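Projet Drestis – Évaluation du kit de préhension textile Ullero
Rapport d'avancement adressé au fonds Majimbun
Samedi 17 décembre 2022

Depuis la mise en service du kit en juillet, l'équipe de Stelham a enregistré 2 407 essais de manipulation de vêtements, et nous sommes ravis du chemin parcouru ! Le montage des doigts sur le bras prend 30 minutes, étalonnage compris, et la caméra de poignet donne une vue rapprochée des coutures, précieuse pour choisir le point de saisie.
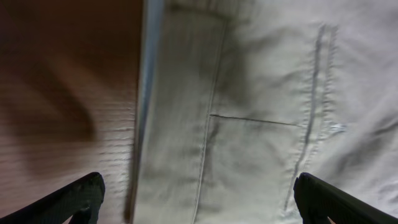

Vêtement beige clair à plat, vu depuis le poignet, doigts ouverts.

Le pantalon reste notre pièce préférée (et la plus exigeante) : surpiqûres, poches, épaisseurs qui changent d'un centimètre à l'autre. Nous avons retenu 9 modèles, du plus souple au plus raide.

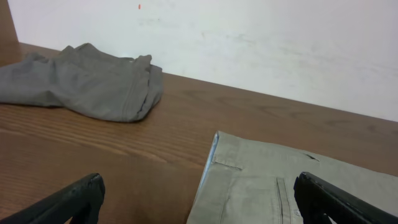 Côté logiciel, la reprise après une saisie manquée fonctionne très bien sur les tissus épais. Sur les toiles fines, le doigt glisse encore parfois, et la notice du kit est trop brève sur le réglage de la force. Nous avons rédigé notre propre fiche, que nous joindrons au prochain envoi.
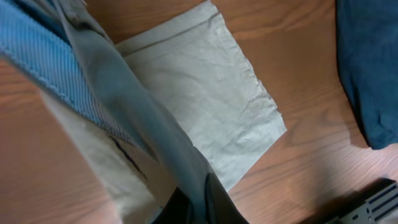
Carré de tissu pâle et vêtement kaki sur le plan de travail en bois.

Reste à faire : 4 séries avec plusieurs pièces qui se chevauchent, puis la comparaison avec les doigts d'origine. Le budget matériel est respecté et nous ne demandons pas de rallonge.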